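家事と作業場の雑務、機械はどこまでできるか

今月の「現場と道具」欄は、机の上の片づけと小物の仕分けを取り上げます。先月号で床掃除機の話を載せたところ、机の上はどうなのか、という問い合わせが続きました。編集部で聞いてまわった範囲をまとめておきます。

まず結論に近いところから書くと、平らで硬くて形の決まったものなら、機械はもうかなりつかめます。箱、缶、ふた付きの容器などです。難しいのは薄いもの、滑るもの、中身が片寄るもので、透明な小袋はこの三つがたいてい重なります。机にぴたりと寝ている袋は指先が下に入らず、上から押さえると逃げます。人は爪を立てるか、机の端まで滑らせて持ち上げますが、この「端まで滑らせる」という一手を機械に覚えさせるのに手間がかかるそうです。

部品の小分けを請け負うPlellentでは、この春から五本指の手を使って、小袋を区切りのある箱に戻す作業を試しています。1461回の試行のうち、袋を一度で指定の区画に入れられたのは700回でした。半分に届いていません。残りの多くは、つかめたが区画の仕切りに当たった、二枚いっしょに持ち上げた、のどちらかだったとのことです。落とした回数そのものは思ったより少なく、担当の班では、つかむ力より置き方の問題と見ています。

置き方については、箱のほうを変えるという考えもあります。Primedumの作業場では、仕切りの高さを下げ、区画を広めに取った箱に替えたところ、同じ手、同じプログラムのまま入れ損ないが減ったと聞きました。機械を賢くするより先に箱を切り直す。地味ですが、費用の面ではいちばん早い手です。ただし区画を広げると棚に置ける箱の数が減ります。棚の奥行きに余裕のない作業場では勧めにくいところです。

次にケーブルです。机の片づけを機械に任せたいという相談では、ほとんどの場合、充電用の細い線が話に出ます。線は見る角度で形が変わり、どこが端なのか判断がつきにくく、引けば別のものまで動きます。Krajewskaの試験では、線を避けて小物だけを取る設定と、線ごと脇に寄せる設定を比べ、前者のほうが安定していました。線をたばねる作業は今のところ対象外です。家庭で使うなら、線だけは先に人がまとめておくのが現実的でしょう。

ノートパソコンやスマートフォンが出たままの机も、任せる前に考えることがあります。機械から見れば持てるかどうかの違いしかなく、動かしてよいかどうかは別に教える必要があります。Kadikの手順書では、動かしてはいけないものを作業の前に登録し、登録のないものに触れる前には一度止まる決まりにしています。止まるたびに人が返事をするので、当然遅くなります。同社の記録では、1064件の片づけ作業で確認のための停止が700件ありました。一人で見ていると、自分で片づけたほうが早いと感じる頻度です。

人が同じ机で作業しながら機械を動かす形も増えています。人が奥の小物に手を伸ばし、手前は機械の手が受け持つ、という分け方です。この場合は速さを落とし、人の手が近づいたら止める設定が前提になります。互いに遠慮して両方止まる場面がよくあり、慣れるまで少し時間がかかります。声で先に行く側を知らせるだけでもだいぶ違うというのが、PlellentとPrimedumの両方で聞いた話です。

家庭向けの話に戻ります。洗濯物をたたむ、食器を下げる、といった作業の実演は増えましたが、見せてもらった範囲では、置いてあるものの種類も場所も毎回ほぼ同じでした。家の机はそうはいきません。届いたばかりの小袋、誰かのカード、充電中の機器が混ざり、明日はまた違うものが載ります。種類を絞った作業場のほうが先に実用になり、家庭はそのあと、という順番は当分変わらないと見ています。

導入を考えている作業場には、次の順で確かめることを勧めます。扱うものを写真に撮って並べ、薄いものと透明なものに印をつける。次に箱や棚の側で変えられるところを変える。機械の見積もりを取るのはそのあとで間に合います。見積もりのときは、成功率だけでなく、失敗したあと誰が何分かけて直すのかも聞いてください。ここを答えられる業者はまだ多くありません。

次号では食器まわりを扱います。洗い桶の中のものを機械がどう見分けるか、6月に見学した内容を載せる予定です。

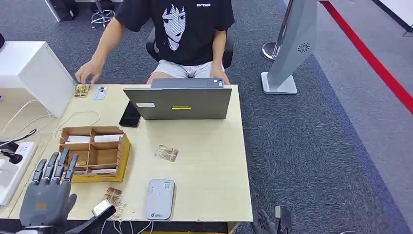 うちの作業場でも小袋の仕分けを試しましたが、袋に厚紙を一枚入れて腰を持たせたら、つかみ損ねがかなり減りました。機械はそのままです。ただ、厚紙を入れる作業は人がやっているので、手間が前の工程に移っただけという見方もあります。食器の回では、重なった皿を一枚ずつ取れるのかも書いてもらえると助かります。(読者からの便り)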